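Wurnbridge Rally 2 — is the career mode worth finishing?

pitlane_pete
Picked this up in the sale and I'm stuck deciding whether to carry on. I've done the first two seasons and I'm at the start of the Skillville cup, where you have to own a car in every class before it lets you enter. I have one class left to buy and not enough credits. The races I've already done pay next to nothing the second time. Is there a quick way round this or do I just grind?

mossop
You grind. The night stages pay best. Do the harbour one in reverse with damage on full and you'll have the money in an evening.

Gravelbox
Don't do the harbour one with damage on full unless you like restarting. One touch on the crane corner and the steering pulls left for the rest of the stage. The quarry sprint pays a bit less and you can finish it every time. I bought my last two cars from that.

pitlane_pete
Quarry sprint it is. Does the co-driver ever stop calling the hairpins late?

Gravelbox
Options, audio, call timing. Move it two steps to the left. It defaults to late for some reason and the menu doesn't explain which way is which.

tin_hat_terry
Before you put more hours in, know that the ending is poor. Last event is a straight drag against a scripted car. Set-up makes no difference. I did the whole game with a carefully tuned rear-drive car and then the last race ignored all of it.

mossop
It isn't scripted. It's a fast car with good tyres. I beat it on the second go with short gearing.

tin_hat_terry
I tried short gearing. He passes you at the bridge whatever you do. I've watched it over and over.

mossop
Then you're changing up too early. Hold third until the barn.

kestrel72
You're both partly right. Before the June patch he had a speed boost at the bridge if you were in front. The patch took it out. If you play from disc and never connect, you still have the old version, so terry may well be seeing something mossop isn't. Version number is bottom left on the title screen.

tin_hat_terry
I do play offline. Fair enough. Still a dull way to end a rally game.

kestrel72
No argument there.

pitlane_pete
Mine is patched, so I'll carry on. Other question. I'm on a pad and I can't hold a slide on gravel. Everyone in the time trials seems to be on a wheel. Do I need one?

Gravelbox
No. Turn the steering deadzone down to 2 and the linearity up to 60. Leave the rest alone. I was in the top 500 on the forest stage with that, on the pad that came with the console.

lowgear_lou
I'd disagree. You can get round on a pad, but the game was built for a wheel. The gravel makes far more sense once you can feel the front end go light. I use the Zaki wheel, the older one with the clamp. It was cheap second-hand and it's been fine.

Gravelbox
The Zaki has a big dead patch in the middle. I had one and sold it. On tarmac it was like steering a boat.

lowgear_lou
Mine doesn't. Did you calibrate it with the pedals unplugged? You have to do the wheel first and then the pedals, otherwise it saves the centre wrong.

Gravelbox
I didn't know that. It went to my cousin, so I'll pass it on.

mossop
For what it's worth I moved from a pad to a wheel and was slower for a month. Then quicker on every stage except the snow ones, where I still go back to the pad.

pitlane_pete
What about running it on Lunix? My desktop is that and I'd rather play there than fight over the television.

kestrel72
It starts and it plays. Cutscenes are a black screen with sound, so skip them. Keep it in windowed mode — full screen locks up when you go to the replay menu. The pad works straight away. No idea about wheels.

lowgear_lou
Wheel works, force feedback doesn't. You get the steering and pedals but it feels like a toy. I gave up and went back to the console.

nine_of_hubs
Same here on feedback. I've got mine at 72 frames with shadows on medium. High shadows made the forest stages stutter and I couldn't see any difference at speed. 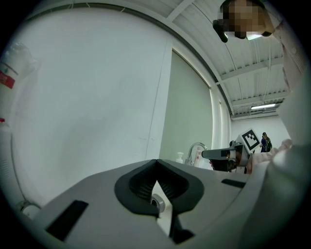 Grey hand-held gripper, dark ribbed finger pad in the middle.

pitlane_pete
Thanks, I'll try medium shadows. Does the save carry over from console?

nine_of_hubs
No. Career starts from nothing. Your time trial ghosts come across if you sign in with the same account, but cars and credits don't.

pitlane_pete
Then I'll finish it on the console first.

tin_hat_terry
Tell us how you get on at the bridge.

Comments (3)

wetline — 3 August 2022
The call timing tip fixed it for me as well. Two steps was too early on the snow stages, so I use one.

oversteer_ok
Can anyone confirm whether the quarry sprint still pays the same after the patch? I'm getting less than I used to.

Gravelbox
It drops if you use the same car three times running. Swap cars and it goes back up.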